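What is a share, and why does its price wobble?

I get asked this a lot, so let's have a go! Imagine a chocolate company called Hunex. It wants to build a new factory in Clelleson, but it hasn't got enough money. So it cuts itself into 1,343 tiny pieces – on paper, I mean – and sells them. Each piece is a share. Buy one and you own a very small bit of Hunex. 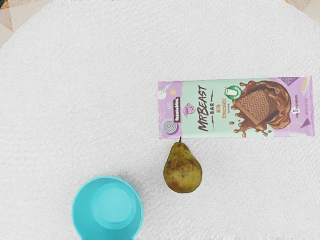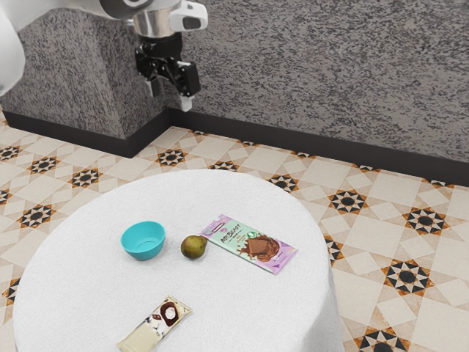 Chocolate and fruit on a white cloth.

Now, say your share cost £5. In November lots of people decide they want one too, and there aren't enough to go round. Somebody offers you £7 for yours. Lucky you! But if people go off Hunex, you might only get £5 again, or even less.

When most prices climb for a long time, grown-ups call it a bull market. When they slide for ages, it's a bear market. I used to mix them up, so I think of a bull tossing its horns up and a bear swiping its paw down.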